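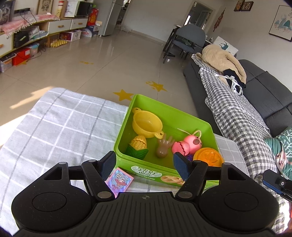

Figure 5.1 A pink-and-blue card standing in front of a green box.

Chapter 5
Lake Animals and the Eyewitness Report

Key terms: sighting, report, secondary account, reference object, standing wave, case file

After reading this chapter, students should be able to tell a sighting from a report, list the main sources of error in judging size over water, and prepare a case file that another reader can check.

5.1 Introduction

Stories of large unknown animals in lakes are found in many countries. Few of these stories come with physical remains. The student of the subject works mostly with words: letters, newspaper items, interview notes, and entries in the guest books of hotels and boathouses. Photographs are treated in Chapter 6.

This chapter uses one body of material throughout, the reports of the animal known as the Jikis, said to live in Lake Nenora. The reports were gathered by Stela Preda over many years and are kept in the town library at Cevell, where they are called the Cozma Collection after the street on which the library stands. The collection holds 572 written reports. Of these, 149 were made by the person who saw the animal. The rest are secondary accounts, written down by a relative, a reporter, or a later visitor to the lake.

A sighting is an event. A report is a document made after that event, sometimes the same evening and sometimes decades later. The two words are often used as if they meant the same thing, and much of the confusion in the older books on lake animals comes from this habit. A single sighting may produce several reports. One February sighting at Nenora appears in the collection under four different dates, and earlier writers counted it as four separate visits by the animal.

5.2 Judging Size Over Water 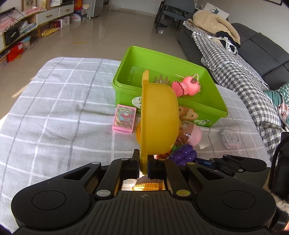
Figure 5.2 A yellow bowl on its edge, with a green box behind it.

Length is the detail most often given in reports of the Jikis, and it is the detail that deserves the most care. Open water offers the eye very little to measure against. A floating log at a short distance and a large animal far out may fill the same part of the view, and a witness who guesses the distance wrongly will guess the size wrongly by the same proportion. Indoors the problem is smaller. The bowl in Figure 5.2 stands on a cloth with a white grid pattern, and if the width of one square were known, a reader could make a fair estimate of the bowl's size. A lake has no grid. The nearest thing to it is a reference object — a buoy, a rowboat, a swimming bird — seen at the same distance as the animal. Only 69 of the first-hand Nenora reports mention one.

Investigators should therefore record the witness's estimate exactly as given and then ask, as a separate question, what else was on the water. The two answers are entered on different lines of the case file. They should never be combined into a corrected figure at the interview stage.

5.3 Waves, Wakes, and Humps

The classic description of the Jikis is a row of dark humps moving against the wind. Boat wakes can cross a long, narrow lake and return from the far shore well after the boat has passed out of sight. Where two sets of waves meet, a standing wave may form and hold its place for a short time. The next section sets out the conditions under which this happens and compares them with the weather entries in the Cozma Collection.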